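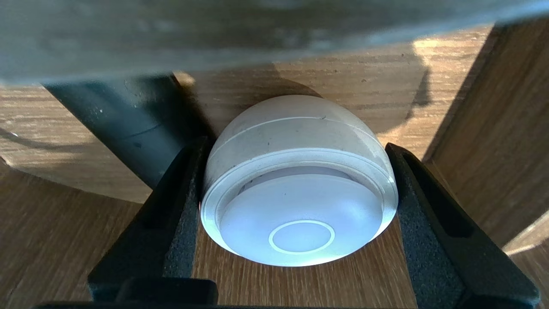 Cleaning small white plastic gadgets

White plastic looks smart for one afternoon. After that it collects specks, smudges and the odd scratch, mostly on the dome, where everyone grabs it.

Unplug it or take the batteries out first. Wipe with a barely damp microfibre cloth and a drop of dish soap. Spray the cloth, never the gadget.

For the seams and the gap beside the face, use a dry, soft toothbrush. Not yours.

Grey marks that survive the soap usually come off with a white eraser, rubbed lightly. Melamine sponges work too, but they dull a shiny face in 3 strokes, as I learned on my favourite lamp.

Scratches stay. Maximiliano Rivas wrote in to recommend toothpaste, and now has a minty scratch.

Leave it to dry before you plug it back in.

Updated 28 July 2020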